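Let the Robotics Club Do Chores
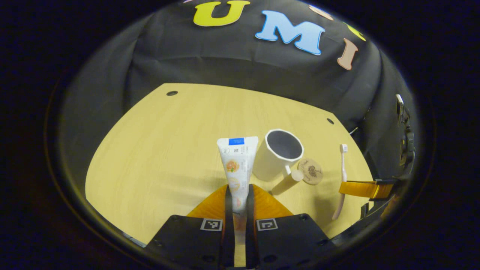

Grisent
Faculty adviser, Kallenley High School Robotics Club

Every August I get the same question from parents at the sign-up table. They want to know which competition we are entering. For the last 2 years my answer has been that the club spends its fall term on bathroom items, and I can see some of them looking over my shoulder for the debate team.

I think it is the right way to spend a fall term, and I think more schools should try it.

The work is simple to describe. Students take a hand-held gripper and practice everyday jobs with it at a table: pick up the toothpaste, stand it somewhere else, move a mug, lay down a toothbrush. They record each attempt, label it, and decide as a group whether it is good enough to keep. Later the kept recordings are used to train a small arm we call Tian. By the end of last term the students had kept 821 of them.

Compare that with what we did before. We used to enter the Drurkia Challenge, a regional event where a wheeled robot pushes foam blocks into a goal. I have nothing against it. The students liked the bus ride and the T-shirts. But of the 40 members we had then, a handful built the robot, one drove it, and the rest made posters. When the season ended, the robot was taken apart for its motors.

With the table work, everyone gets a turn at the tool. A freshman on her first Tuesday can make a recording that is as useful as a senior's, and sometimes it is better, as seniors tend to rush. The students learn quickly that a toothpaste tube is a hard object. It is soft in the middle and stiff at the crimp, and it bends if you squeeze it wrong. A mug has a handle that may be facing any direction. They have opinions about these things now, and they argue about them with some heat.

They also learn to throw work away. I consider this the most valuable part. In a match, a bad run is bad luck and you line up again. Here, a sloppy grasp that goes into the set will teach the arm to be sloppy, and the students have seen it happen. Our sessions now start with a review of up to 10 recordings from the week before, and any member can ask for one to be dropped.

There are fair objections. The work is repetitive. There is no trophy for the case by the front office, and a college application has a neat box for awards and no box for patience. We lost a few members who wanted to drive something fast, and I do not blame them. A school with money and space could run both programs, and I would be glad to see it.

Most schools have neither. If there is one room and one afternoon a week, I would give it to the table, the mug and the toothpaste. We start again in August, and new members do not need any experience.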